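Forums > PC Games > Jandov Online > Season Pass Talk

Season 7 pass delayed again??

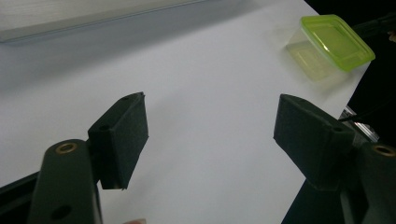

When does the season 7 pass come out? Devs are only saying "after the Westum map patch", no date given, and the season 6 pass stays up until then.

flallora_main — 19/04/2026
so thats two delays now. First it was March, then "soon", now its tied to a map. I bought 700 gems for this and they're just sitting there. anyone heard anything from Godoy support?

tinroof88
Got a copy paste from them. "We appreciate your patience" etc. Ticket number 1473 in the queue lol

mossyknoll
Rather they hold it tbh. Season 6 launched broken, couldnt claim half the rewards for a week. Give them the time.

flallora_main
fine but then dont sell the gem bundle with a countdown on it. Countdown hit zero and nothing happened

tinroof88
^ this. The banner's gone from the shop now too, went quiet

mossyknoll
Banner never said season 7 though. Said "new season rewards". Could've been the Flallora skins

flallora_main
come on. Everyone read it as the pass

pelicanbay
Refunds are open if you havent spent the gems — account page, purchases, bottom of the list. Took me two days. Didn't need a ticket.

flallora_main
didnt know that, cheers. Might hang on a bit longer but good to have

mossyknoll
Also finish your season 6 tiers while its still up. The grey cloak at the end is worth it and the xp boost is still runing

tinroof88
I'm level 253, been done since March. Theres nothing left to grind mate, thats the whole problem

mossyknoll
Ranked?

tinroof88
with that matchmaking? no

Comments (3)

quietotter: Westum is on the test server already, so can't be that far off. Harbour end still has the colour bug.

drybones_912: same thing happened with season 4. Wait for the patch notes, ignore the banners

saltedplum: put my refund in this morning, still says pending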